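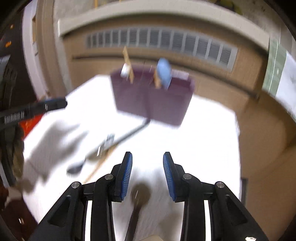 Fast sweep over a white tabletop, strong motion blur. The blue ribbed pads stay readable; the things on the table mostly don't.

Filtering blurred frames before you train on them

Posted 17th March

Every tutorial on training a policy from hand-held gripper footage has a cleaning step, and most give it one line: "remove blurry frames". I followed that advice for longer than I should have. What follows is the method I use now, with the parts I still don't trust marked as such.

You will need a folder of extracted frames, the pose log that goes with them, and Python with OpenCV. I use Hila to line up the two, but any tool that gives you one pose per frame will do.

Step 1. Don't score the whole picture

The usual blur score is the variance of the Laplacian. It rewards sharp edges wherever they are, and with this kind of rig there are always sharp edges, since the gripper moves with the camera. Screw heads, finger outlines and pad ridges can all score nicely while the table behind them is smeared. In the frame at the top, a purple box has tilted with the blur and a small metallic item below it has turned into streaks. A whole-picture score let it through on my first pass.

So mask the gripper. Draw the mask by hand on one still with the fingers open and another with them closed, and take the union of the two. I tried the automatic masking in Camacho and it kept eating the object between the pads. Perhaps it has improved.

Step 2. Score what is left in tiles

Split the unmasked area into a grid, 6 tiles across, and score each tile separately. Keep the median. A plain white tabletop has very little texture, so an empty tile scores low even when it is perfectly sharp. Throw out any tile whose brightness hardly varies before you take the median. Shadows are a nuisance here: a big soft one from an arm gives a tile enough variation to survive the test and no edges to score. I have no good fix for that.

Step 3. Check against the pose log

Work out the speed of the camera between neighbouring frames. A low score with high speed is blur. A low score with low speed is more likely a dull bit of table, and I keep those. If the two disagree all through a recording, suspect your timestamps before you suspect the score. Mine were out by 2 frames for most of July.

Step 4. Look before you delete

My test recording had 1,601 frames and the filter flagged 21 of them. I opened every one. Several were the start of a reach, with something already between the pads, and those are frames a policy has to cope with when it runs. Deleting them also leaves a gap in the action sequence, which some loaders quietly join up as one enormous jump.

I now write a weight of zero for the image loss and leave the frame where it is. The Skustisora loader reads a weights column if you name it in the config. Trunadton's ignores it without a warning, so print a batch and check.

Does any of this help?

A bit, as far as I can tell. The published claims for blur filtering tend to compare against no cleaning at all, which flatters everything. Run your own comparison with the same seed and the same number of training steps, and include a run where you drop the same number of frames at random. If random does just as well, keep the footage and spend the afternoon on your calibration.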